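Setting Up the Lykkegaard Bench Arm Kit: Workshop Tips

Guidance for members and hirers of the Bidham Community Workshop
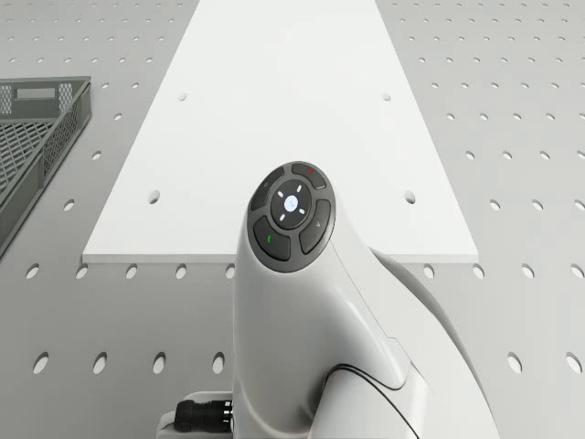
Before you book

The Lykkegaard kit is offered for hire by the half day or the full day. It may be used for light sorting, for moving small parts from one place to another and for holding a part steady while glue sets. It is not offered for cutting, drilling or sanding, and hirers should not fit blades or bits to it under any circumstances.

Each hire includes the arm, one gripper, a flat work board, a parts basket and a copy of the Miltov planning program, in which a job can be laid out and tried on screen. Hirers are strongly advised to try the whole job in the program first. A session at the screen costs nothing, and most mistakes in layout are found there.

Laying out the bench

Use the perforated top. It allows the board and any stops to be fixed without clamps standing up in the path of the arm.

Place the board directly in front of the arm and square to it. A board that sits at a slight angle will cause small errors at the near edge and larger ones at the far edge. A steel rule laid along the front edge is a better guide than the eye.

Keep the basket to one side. The left is usual, though left-handed hirers may find the right more convenient when refilling. Whichever side is chosen, the basket on the bench must match the one in the plan. Moving it by the width of a hand is enough for the arm to drop a part on the rim.

Leave the holes in the board clear. They are easily blocked by crumbs of filler and dried glue, and a blunt wooden skewer will clear them without marking the surface. Please do not use a screwdriver.

Cables and connectors

Check the cable before every run. It should follow the casing with a little slack at each joint. If it is pulled tight when the arm is at full stretch, stop and lay it again.

Connectors should be tightened by hand only. Pliers damage the grooves, and replacement parts from Dralville take up to 12 working days to arrive – during which the kit cannot be hired by anyone.

Do not tape the cable to the casing. Tape leaves a residue that collects dust, and the white finish shows it badly. Soft hook-and-loop straps are kept in the drawer beneath the bench.

The first run

Run the job at the lowest speed with nothing on the board. Stand where you can reach the stop switch and see the whole of the bench. When the empty run is satisfactory, repeat it with a single part, and then with 4.

Allow 15 minutes for this stage. Hirers who are pressed for time tend to leave it out, and the parts that end up on the floor are very often theirs.

Parts should be dry and free from oil. Very thin items, such as washers, are best raised on a strip of card so that the gripper can close on them properly.

Cleaning and putting away

Wipe the casing with a cloth dampened in plain water and a drop of washing-up liquid. Solvents and kitchen sprays are not permitted. The buttons should be wiped with a dry cloth, with the power off at the wall.

Shake out the basket over a tray. Small screws lodge in the openings at the sides and will otherwise turn up in the next hirer's work. The perforated top may be cleaned with the narrow nozzle of the vacuum cleaner.

Our view of the kit

The kit has been available at Bidham since March. We find it well suited to dull, repeated jobs: one hirer used it to sort 2000 buttons for a theatre wardrobe. It is less suited to single items, for which setting up takes longer than doing the work by hand.

The Miltov program is clear and runs well on an older computer. The printed manual is poor – the section on gripper settings in particular – and we have placed our own notes inside the front cover.

Bookings are taken at the front desk. New hirers must complete the bench safety session before their first hire, and children may watch from behind the yellow line when accompanied by an adult.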